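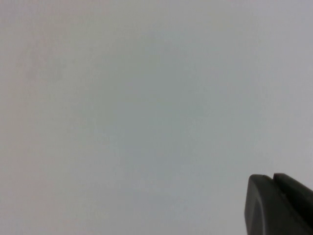

Pale grey, smooth, slightly warmer to the left.

Nov 16, 2018

Second coat of limewash went on the north wall of the back bedroom this morning. Started at 9, stopped at 13 minutes past eleven when the bucket ran low. Mix as before: one part putty to four of water by volume, pigment wetted separately and stirred in last. I used less umber than on the first coat. The tin says Skoscombe Earth Umber, but the lid is from a different tin, so I would not swear to the shade.

The wall was misted beforehand with the garden sprayer, two passes, top to bottom. The first coat in June was put on too dry and dusted off on the sleeve for weeks afterwards. I brushed it down in October and lost most of it. I am treating the June coat as a primer and leaving it out of the numbering from here on, which makes today's the first coat in the other notebook and the second in this one.

Felicidad Magbanua rang about the hygrometer. She wants it back before the end of the month for the chapel at Stuvham, where the east plaster is blowing again. I gave her the readings from the landing and she thought them high. She asked whether the chimney breast had been vented. It has not. The blocked flue is probably where the moisture is getting in, and a vent plate low down would cost less than anything else on the list. Added to the list, above the skirting.

Lime putty: the Pangilinan tub is down to the last third. It has been kept under water and is still stiff and clean. The next tub will have to come from Parkia, who have put the price up and now deliver only to the kerb. The invoice number for the last order ended in 805, in case they ask again.

Cut the sash cord for the left window in the afternoon. Measured it against the old one and allowed extra for the knot. The right-hand sash still binds about halfway up. I planed the edge in spring and do not want to take more off until the weather is drier. Candle wax for now.

Lovely Calimlim came at four to look at the floorboards. She lifted 2 near the door and found the joists sound, with old frass but no fresh holes. Her advice was to leave the boards as they are, fill the widest gaps with slips of pine and keep the sander well away. She thinks the room would take a darker wall. I said I would see it in daylight after the third coat and decide then - limewash dries a good deal lighter than it goes on, and I have been caught by that before.

Brushes washed in the yard and hung up. The big one is shedding.

To do: vent plate, new brush, hygrometer to Felicidad, ring Parkia before noon. Third coat only if the night stays above five degrees.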